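Final Project Report: Grip Slip in the Gradlow Hand-Held Gripper Set

Section 2. What we set out to do

Our group was given the job of finding out why shirt-folding recordings made with the Gradlow grippers were being rejected at such a high rate. A Gradlow set is a pair of hand-held grippers, one for each hand, with a camera on each. The person squeezes the trigger, the yellow fingers close, and the recording stores the finger opening next to the video. The arm in the Venter lab is then trained on those recordings.

Work with the grippers in a bedroom, with clothes on the bed:
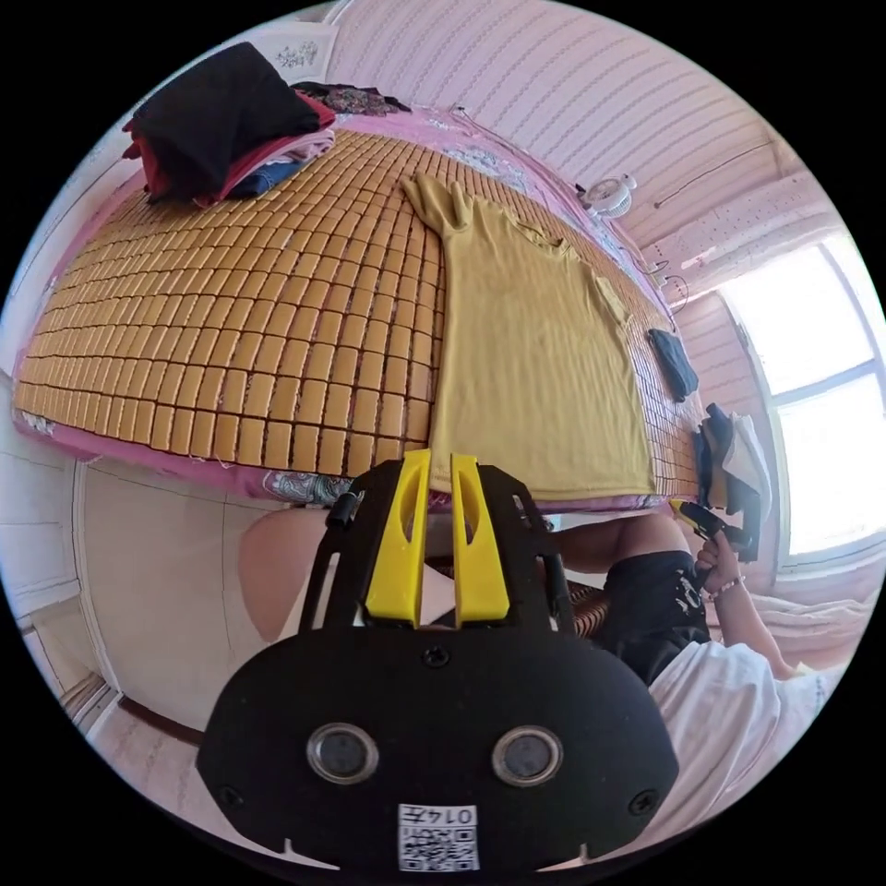
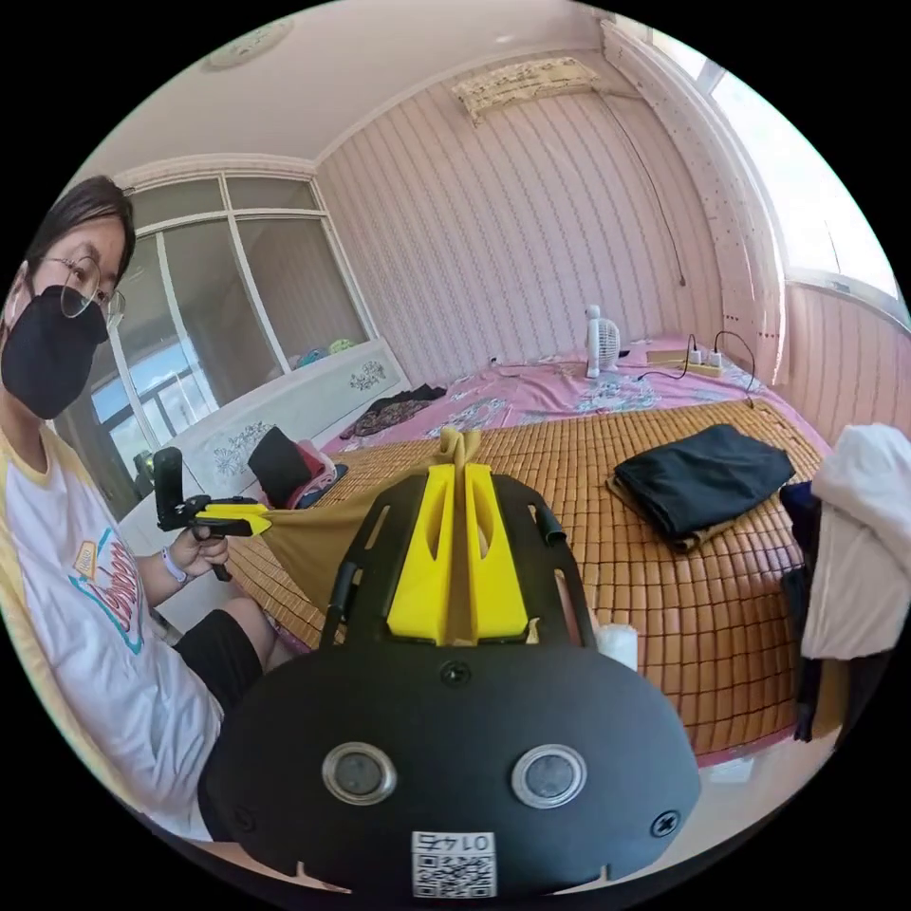
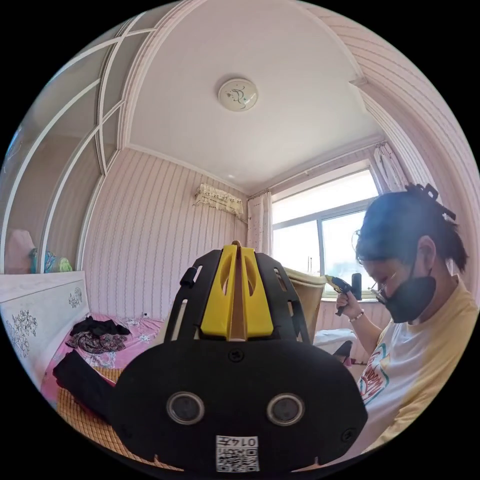 The problem was first noticed in July. Out of 800 recordings checked by the lab, the ones involving thin cloth kept showing the same thing. The finger opening would read fully closed, the cloth would start to lift, and then the finger opening would jump open by a few millimeters and go back to closed within half a second. Sometimes the cloth dropped. More often it stayed in the fingers but at a different place than before. The arm trained on this data learned to do the same thing. It would pick up a sleeve, open slightly, and lose it.

At first the lab thought people were getting tired and letting go of the trigger. That was a fair guess, as folding is repetitive and the trigger spring is stiff. Rochelle Katene, who supervised our project, asked us to check the hardware before anybody was told to change how they worked.

Section 3. How we tested

We took one gripper from the set and fixed it to a bench with the trigger held down by a clamp, so no hand was involved. We put a strip of cotton between the fingers and pulled it with a spring scale. We did this with the fingers as delivered, then with a new pair printed from the same file, then with a pair we changed ourselves.

Each test was 500 pulls. We logged the finger opening the whole time and filmed the fingers from the side. The filming was not in the original plan. We added it after the first day, when the log showed jumps and we had no way of telling whether the fingers had really moved or the sensor was wrong.

We also wanted to test in a warm room, because the bench is air conditioned and people's homes are not always. We ran out of time for that. It is in the list of open items.

Section 4. What we found

There were two faults, and they were easy to mix up.

The first was in the trigger linkage. A small pin connects the trigger to the bar that closes the fingers. The hole for the pin wears into an oval. Once it is worn, the bar can slide back a little when the cloth pulls on the fingers, even with the trigger fully down. The side video shows this clearly. The fingers spread at the tips, the cloth slips, and the bar snaps back. On the used gripper this happened from the start of the test. On the one with new parts it did not show up until near the end of the 500 pulls.

The second fault was in the software. The opening is read by a magnet sensor, and the logger fills in missing readings by copying the last good one. When the bar slid quickly, the sensor missed readings, and the logger wrote "closed" for the time the fingers were partly open. So the log was hiding the beginning of each slip. In the worst case the recording showed the cloth moving between fingers that were supposedly shut tight. We think this did more damage to the training than the slip itself, but we can't prove it without retraining.

We should have caught the second fault sooner. For most of one week we compared log files with each other and not with the video, and they agreed nicely because they were all wrong in the same way.

Section 5. The incident with the arm

Around halfway through the project we ran a policy trained on the bad data on the real arm, to see the slip for ourselves. The arm dropped a shirt, reached for it again, and pressed the fingertips into the table. The force limit should have stopped it. It had been set too high by a previous group, who were lifting heavier items, and we did not check it. One finger cracked and a piece flew off the table. No one was hurt. Two of us were standing inside the taped line, where we should not have been while the arm was powered.

We filled in a report the same afternoon. The force limit is now written on a card by the stop button, and it is read out loud before the arm is switched on.

Section 6. Changes made

We replaced the pin with a steel one and pressed a brass sleeve into the hole. The sleeve came from Steldale and needed the hole drilled out by 3 mm. After 12 test runs of 500 pulls each there was no visible play.

The logger now marks missing readings as missing. Old recordings can't be repaired this way, because the real values were never stored.

Section 7. Open items

Warm room test, as described above.

Left and right grippers may wear differently. We only tested a right one.

The trigger spring is still stiff. We did not look at whether a softer one would hold thin cloth.

The policy needs to be retrained with the flagged recordings left out. The next group has the file list and the bench clamp, which is in the lower drawer with the spare pins.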